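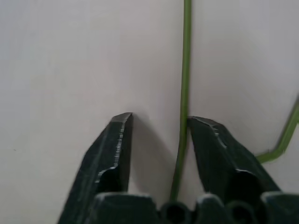 レデスマ夜間教室(Ledesma)

レデスマ夜間教室は、働いている子どもや、途中で学校をやめてしまった若者のための、無料の補習教室です。港の倉庫街の裏手にあって、私も二年ほど算数を教えていました。この事典に項目がないのはさびしいなあと思っていたので、知っている範囲で書いてみます。足りないところはどなたか足してください。

概要

対象は小学校の途中から中学卒業程度までで、年齢の上限はありません。私の組には孫のいる生徒さんもいました(しかも宿題をいちばんきちんと出す人でした)。授業は平日の夕方から夜にかけて、国語、算数、理科、それに「くらし」という科目があります。「くらし」では給料明細の読み方や、役所の窓口で出す書類の書き方を習います。私はこれが大好きで、自分の授業がない日もよく後ろの席に座っていました。

登録している生徒は58人。毎晩全員が来るわけではなく、魚の水揚げが多い時期はがらんとしますし、雨の夜はなぜか満員になります。

歴史

始めたのはラジェシュワリ・ムダリアルさんという元小学校教諭です。最初は自宅の台所で近所の子に字を教えていて、椅子が足りなくなったので、使われていなかった網の倉庫を借りたそうです。レデスマというのはその倉庫の前の通りの名前で、人の名前だと思っている方が多いのですが、違います。

はじめのころは教科書がなく、ムダリアルさんが手書きした12枚の紙を順番に回して使っていました。この紙は今も教室に残っていて、分数のところだけやけに擦り切れています。みんなあそこでつまずくんですよね。教えるほうも苦労します。

その後、文具の卸をしているカーネル(Carnell)がノートを1,000冊寄付してくれて、ようやく一人ずつ自分のノートを持てるようになりました。表紙に名前を書く日というのをわざわざ作って、その晩は授業になりませんでした。楽しかったなあ!

学年と進級

学年という区切りはなく、「段」で数えます。読み書きの段と計算の段は別々に上がるので、読み書きは五段、計算は二段という人も普通にいます。新年度は4月に始まりますが、入るのは年のいつでもかまいません。上の段に進むときは試験のかわりに、下の段の人に一つ何かを教えます。私の組にいた男の子は、九九の七の段を教えると言って自分が途中で詰まり、教わる側に助けてもらって合格になりました。

修了後は公立の夜間中学や職業訓練校に移る人が多いです。移った先でも授業料のかからない範囲で通えるように、教室が書類づくりを手伝っています。

食事と通学

授業の前に軽い食事が出ます。豆のスープとパンの日が多く、献立は近所の食堂プレーノ(Pleno)が考えています。食事だけ食べて帰る子もいて、それについて先生たちの意見が割れたことがありましたが、今は「食べて帰ってよし」に落ち着いています。私は最初からそちらの意見でした。

遠くから来る生徒にはバスの回数券を渡しています。帰りの最終便が早いので、最後の授業は今でも少し短めです。

運営

費用は個人の寄付と、年に一度の古本市でまかなっています。直近の古本市は2023年11月12日に開かれ、600冊が売れました。私も店番をしたのですが、自分で三冊買ってしまったので、売り上げに貢献したのか邪魔をしたのかよくわかりません。

教える人に教員免許は必要ありません。ただし最初のひと月は見学だけで、黒板の前に立たせてもらえません。私はこれがじれったくて仕方なかったのですが、あとで自分が教える番になってみると、見ておいた先輩の話し方をずいぶん真似していました。

姉妹教室

川の上流にあるロヴビー(Lovby)にも同じやり方の教室があり、教材を貸し借りしています。あちらは昼間の開講で、小さい子が中心です。夏には合同の遠足があり、行き先は毎年、生徒の投票で決まります。海のそばに住んでいるのに、いつも海が勝ちます。

関連項目
夜間中学
識字教育
児童労働
地域の学習支援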